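Guardar lo pequeño: almacenamiento de bisutería en dormitorios de estudiantes
Memoria del proyecto – Taller de Objetos Domésticos, segundo curso
Autores: Přemysl Murín y Silvia Zelenák 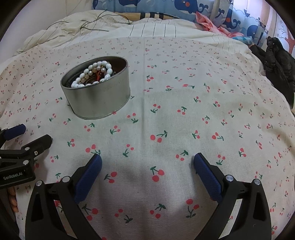 El encargo del taller pedía elegir un tipo de objeto que se guarda mal en casa y estudiar cómo se guarda de verdad antes de proponer nada. Elegimos la bisutería. Ocupa poco, se enreda, casi nunca tiene un mueble propio y acaba en recipientes pensados para otra cosa: latas de galletas, tazas, cajas de zapatos.

1. Punto de partida

Trabajamos en la residencia Umholm durante el mes de julio. Los dormitorios tienen cama, escritorio y un armario estrecho sin cajones interiores. Para ordenar, la gente vacía sus cosas encima de la cama, que es la única superficie libre de tamaño suficiente. Por eso hicimos ahí casi todas las pruebas, sobre la sábana puesta. El inventario final recoge 331 piezas entre pulseras, collares, pendientes y anillos.

2. Recipientes comparados

Lata metálica. La que usamos es cilíndrica, plateada y sin tapa, con algunos roces en el lateral. En ella guardamos pulseras de cuentas blancas tipo perla, otras cuentas translúcidas de color melocotón y ámbar y un manojo pequeño en rojo y naranja. Las piezas grandes quedan a la vista y se cogen bien. Lo que cae al fondo obliga a vaciarla. Sobre el colchón es menos estable que sobre el escritorio.

Caja con divisiones. Prestada por la tienda Culleck. Los compartimentos son útiles para pendientes y anillos, pero las pulseras rígidas no caben y las elásticas hay que doblarlas.

Bolsa de tela. Buena para viajar, mala para todo lo demás. Los collares finos salieron anudados en las dos pruebas.

Bandeja plana. Es donde antes se encuentra cada cosa. Ocupa medio escritorio y coge polvo.

3. Método

Pedimos a cada participante que buscara una pieza concreta en cada recipiente y anotamos el tiempo y las piezas que tenía que sacar para llegar a ella. Después tenía que devolverlo todo a su sitio. Esta segunda parte la añadimos a mitad del proyecto, así que las primeras sesiones no la incluyen.

4. Resultados

La bandeja fue la más rápida para buscar y la caja la más lenta para recoger. La lata quedó en medio en las dos cosas – y fue la que más participantes dijeron que seguirían usando. El motivo más repetido fue que recoger consiste en dejar caer las cosas dentro. Con piezas pequeñas y grandes mezcladas, la lata empeora mucho: los anillos bajan y las pulseras los tapan.

5. Propuesta

El prototipo, al que llamamos Malý, es un vaso bajo de cartón que entra en una lata corriente y separa el fondo de la parte de arriba. Abajo van anillos y pendientes; arriba, las pulseras. Lleva una cinta para sacarlo de un tirón. El diámetro del primer modelo estaba mal medido y rozaba con el borde, y en el segundo lo corregimos.

6. Pendiente

Falta probar el vaso en latas de otros tamaños y sustituir el cartón, que se ablanda con el uso. Silvia está preparando una versión en fieltro.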